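Packing a bag so things come out again: tips from the Protow bench

We have spent since August teaching an arm to take things out of bags. The Arnmont trials came to 1,224 attempts, and the arm was bad at it in ways that will be familiar to anyone who has unpacked shopping in a hurry. Some of what we learned works just as well with hands.

Fold the rim back or fix it down. A paper bag left to itself closes its mouth the moment you reach in. Taping the rim was the cheapest change we made, and it did more good than a month of clever software. At home, a folded cuff two fingers deep will do.

Put a divider in. A piece of cardboard cut from any old box will stop the bottom of the bag becoming a swamp. Cut it a shade narrow, or it bows and takes the bag with it.

Keep long things at the top. Rope, leads, scarves and leeks all drag their neighbours up with them. Our worst category by a distance was "grabbed one, lifted 3".

Soft toys are easy to grip and hard to let go of. Boxes are the other way about. Stand a box against the side, with a finger's width left free on one face.

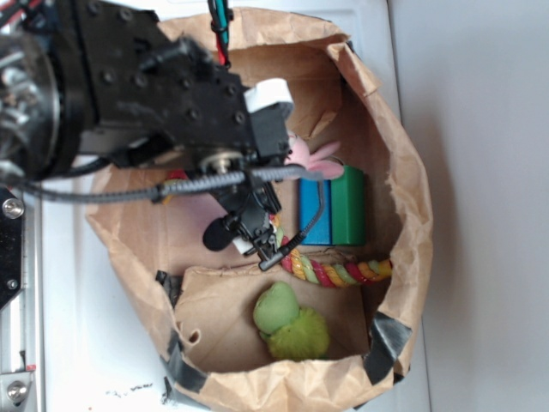 Go in straight down. Wongsuwan, our older method, came in at a slant because it looked more natural, and tore bags at a rate that upset the stationery budget. Trastska picks the highest thing it can get hold of, goes down vertically, and stops to think again after each lift. It is slow - you would not want it behind you at a till - but it emptied more bags in 150 runs than the old one managed in twice that.

Listen as well as look. Crumpling paper is an early warning that you have hold of the bag and not the thing in it.

Retire a bag when the creases go soft. We have some 3,000 flattened ones under the stairs, and they make decent firelighters.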